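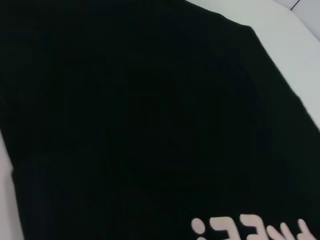 A black T-shirt on the work table. Folding remains a hard sell for machines.

Trovmont says its folding arm is ready for the stock room. The company told retailers at its Ditgate open day that the machine got through 337 shirts in a trial that started in March, and that a first batch of arms will go to the Kedberg clothing chain before the end of the year.

The numbers deserve a second look. The trial ran for 6 days, which makes for a pretty quiet stock room. Trovmont counts a shirt as done if the finished stack "meets shelf standard," but it has not said who set the standard or how many shirts had to be redone by hand. It did say that each one was laid out flat by a worker first. Anyone who has folded laundry knows that pulling a shirt out of a pile and finding the sleeves is most of the job.

Then there is the price. The arm rents for $700 a month, and that leaves out setup and the person who feeds it. Kedberg has 101 stores and has agreed to try the machine in only two of them – not exactly a stampede.

Trovmont also talks about a home version, with no date and no price. Home laundry brings fitted sheets, inside-out socks and toddler pants, and none of those were part of the trial. Shirts were the whole test.
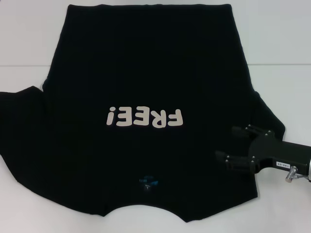
Okeke, which packs online orders for several small clothing labels, said it had looked at three folding systems in the past two years and bought none. The firm said its packers handle a shirt in a few seconds and can switch to a hooded jacket without anyone changing a setting. It would look again, it added, when a supplier lets it bring its own bin of mixed returns to the demo.

Trovmont says a longer trial is planned at Ditgate, again with shirts only.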